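September 29, 2022
By Renata Laskowska
4 min read

I have a confession to make before we start: I keep my paperwork in a carrier bag. So when Catrin Skyrme offered to show me how she sorted out the office at Selstead, I said yes before she'd finished the sentence (and then hid my bag under my coat).

Catrin has run the office there for seven years, and for most of that time the binders lived wherever there was a gap. "Windowsills, mainly," she says, pouring the tea. "One was holding a door open. I went looking for the insurance papers and they'd been on the floor in the corridor for a month."

What changed things was a move to a smaller room. She had up to 400 binders to deal with and far less wall to put them against, so she spent most of this September going through them one by one. Old brochures went. Duplicate invoices went. "I found a folder of menus," she tells me. "We don't even have a canteen!"

The ones that stayed are going into low cupboards with doors, and she is very firm about the doors. I'd have gone for open shelves, myself. Catrin pulls a face. "You'd see all of it, all day. I want to shut it and forget about it until somebody rings up." 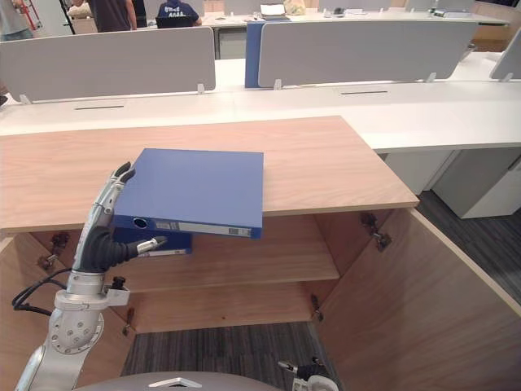

A blue binder at the cupboard, with another on the shelf inside.

I ask about the colour, because I'm nosy about that kind of thing. Blue is for anything still in use, she explains, and grey is for whatever has to be kept but won't be wanted. She tried a five-colour system once and gave it up by the Friday. "I was the only one who knew what orange meant, and then I forgot."

She also likes a finger hole in the spine – she won't buy a binder without one – and she writes her labels in pencil first. Pen comes later, when the contents have settled down.

Does everyone stick to it? She laughs. Her colleague Phong Khổng still puts things back lying flat, whatever she says to him. "He says it's quicker. It probably is. I go round after him."

Before I leave she asks what I use at home, and I have to get the carrier bag out. She looks inside for quite a long time, then goes off to find me a spare binder. It's a grey one.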